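Review: the Plomier two-tier shoe rack as a club practice task
Posted August 4, 2023

Our student robotics club at Walima needed a tidying task for the two-arm bench. We bought the Plomier rack in April and have used it at most sessions. It cost $19, took one hex key, and has a wood-look shelf on a black metal frame. The job is simple to state: put slides and other shoes on the rack in matching pairs.
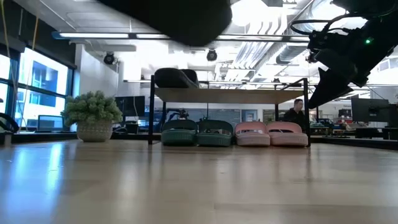 Does the rack need to be fixed to the table?
Ours does better with tape under the feet. Without it, a bad approach pushes the rack out of line, and the next run starts from the wrong place.

The shelf is flat with no lip, so a shoe set down too near the front can tip off. The lower level is harder. The arm has to come in low, and first-year students tend to hit the shelf edge. The posts stick up past the board, and they catch cables.

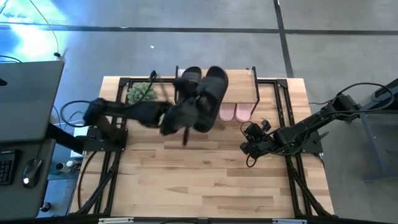
We logged 420 attempts for the Ernen student meet. Top shelf placements went well early on. The lower level took until the last 69 runs to get reliable, and most of that was our own code. The frame has picked up scratches but hasn't bent.

The slides matter as much as the rack. Soft ones fold when gripped by the strap. Stiff soles are easier, and different colors help new members sort the pairs. 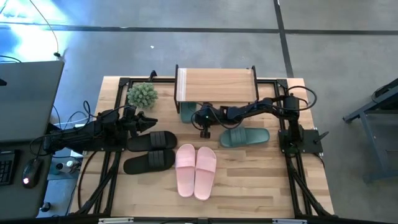 Black, green and pink slides on the bench, with the rack at the back.

The Ciobanu rack we tried first had 2 loose joints and went back. I would buy the Plomier again for a club, though I'd like rubber feet on it.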